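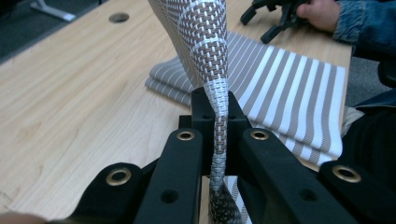

When a robot gets in a twist

Cloth is one of the hardest things for a robot to handle. A brick stays the same shape when you pick it up. So does a cup. A piece of cloth changes shape every time you touch it. It droops, folds, slips and sometimes gets caught in the machine that is meant to be moving it.

Grippers are the tools that do the grabbing. Some are fixed to the end of a robot arm. Others are held in a person's hand, and the person uses them to fold things while a camera on the gripper records what goes on. A robot can learn from those recordings later. Either way, the gripper has arms, edges, notches and holes, and cloth can find its way into any of them.

In the picture a strip of woven fabric has a tight twist in it where it passes through the notch in the middle of the gripper. Higher up, the same strip is wide and flat. Striped fabric lies folded on the table behind.

What happened at Trosanden

Trosanden is a laundry that washes sheets and tea towels for hotels. It has a folding robot called Honoler. On a Thursday in October, Honoler stopped in the middle of a pile of tea towels. It had folded 359 of them that day.

The trouble began with a loose strip of hem. It had come away from the edge of one towel and was hanging down like a ribbon. Honoler picked up the towel by the corner, as it always did, and turned its wrist to lay the towel flat. The loose strip went round with it. Each time the wrist turned, the strip wound itself a little tighter.

Honoler did not know this. Its camera was looking at the towel, and the towel looked fine. The strip was behind one of the gripper's arms, where the camera could not see it.

After a few more turns the motor in the wrist had to push much harder than usual. Honoler has a sensor that measures how hard the motor is pushing. When the number went too high, the robot stopped and a light came on.

Why did it stop?

Stopping was the right thing to do. If the motor had kept pushing, it could have torn the towel, bent part of the gripper or burned itself out. A motor that is working too hard gets hot, and a hot motor next to cotton is a fire risk.

This kind of stop is called a protective stop. The robot stops itself, without anyone pressing a button. There is also an emergency stop, which is a large red button that a person presses. Honoler has 2 of these, one at each end of its table.

Getting the strip out

Vasiliki Makris looks after the machines at Trosanden. She did these things, in this order:

1. She pressed the emergency stop, even though the robot was already still.
2. She switched off the power and locked the switch with a padlock, so that it could not be turned back on while her hands were inside.
3. She looked to see which way the strip was wound.
4. She turned the strip the other way, a little at a time, until it came free.
5. She checked the gripper for threads with a torch.
6. She took off the padlock and ran the robot slowly with no towel in it.

It took her 26 minutes. Most of that was step four. Pulling hard would have been quicker to try, but a tight twist gets tighter when you pull it. You may have found this out with a shoelace.

Why the padlock matters

A robot that has stopped is not the same as a robot that is off. A stopped robot may still have power, and it may be waiting to carry on as soon as the thing blocking it has gone. If you pulled the strip free with the power on, the wrist could spin while your fingers were next to it. People have been hurt by machines in this way.

The rule at Trosanden is that only trained grown-ups reach into the robot, and only with the padlock on. The person who put the padlock on keeps the key in their pocket.

What changed afterwards

The laundry made three changes. Towels with loose hems are now taken out before they reach Honoler and sent to be mended. The robot turns its wrist back to the start after each fold, so nothing can wind round more than once. And Fragkou, the company that built the gripper, fitted smooth covers over the gaps where a strip could slide in.

The old gripper could still be used, so it went to the training room. New staff practise on it with bits of old cloth.

Since then Honoler has folded about 1000 towels in a normal week. It has stopped by itself once more, when a sock got in with the towels.

Words to know

Gripper: the part of a robot, or a hand-held tool, that takes hold of things.
Sensor: a part that measures something, such as heat, light or force.
Protective stop: when a machine stops itself to prevent harm.
Hem: the folded and sewn edge of a piece of cloth.

Try it yourself

Tape one end of a ribbon to a pencil. Hold the other end still and roll the pencil between your fingers. Feel how the ribbon pulls more as it winds on. Now try to free it by pulling, and then by rolling the pencil backwards. Which way is easier?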